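Fanidar sucht Testpersonen für die Fernsteuerung eines Roboterarms
Standort Nundau, Einsätze ab April

Für das Projekt Prikitz suchen wir Personen, die einem Roboterarm Handgriffe aus der Küche vormachen. Sie steuern den Arm am Bildschirm in einer simulierten Küche – zunächst mit einem Handcontroller, in späteren Terminen auch über die Tastatur. Jede Aufgabe wird mehrmals ausgeführt und aufgezeichnet. Mit den Aufzeichnungen wird anschließend die Steuerung trainiert.

Ablauf
Eine Sitzung dauert 2 Stunden mit einer Pause. Zu Beginn gibt es eine Einweisung und einige Probeläufe, die nicht in die Auswertung eingehen. Insgesamt sind 14 Sitzungen pro Person vorgesehen. Die Termine liegen vormittags oder ab 16 Uhr.

Voraussetzungen
– Mindestalter 18 Jahre
– ruhige Hand und räumliches Vorstellungsvermögen
– normales oder korrigiertes Sehvermögen
– Deutsch oder Englisch für die Einweisung
Vorkenntnisse in Robotik oder Programmierung sind nicht nötig. Linkshänder können sich ebenfalls melden.

Vergütung
40 Euro je Sitzung, Auszahlung am Monatsende. Fahrtkosten werden nicht erstattet.
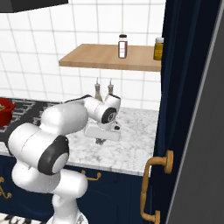 Nimal Sikder
Projektleitung Teleoperation, Fanidar

Gesteuert werden Arm und Greifer, die Küche mit Arbeitsplatte, Herd und Schränken bleibt die Umgebung. Fehlversuche gehören dazu und werden ebenfalls gespeichert. Wer abbrechen möchte, kann das jederzeit tun – bereits geleistete Sitzungen werden bezahlt.

Anmeldung telefonisch unter der Durchwahl 1161 oder am Empfang im Haus Sial. Bitte geben Sie an, zu welchen Tageszeiten Sie kommen können.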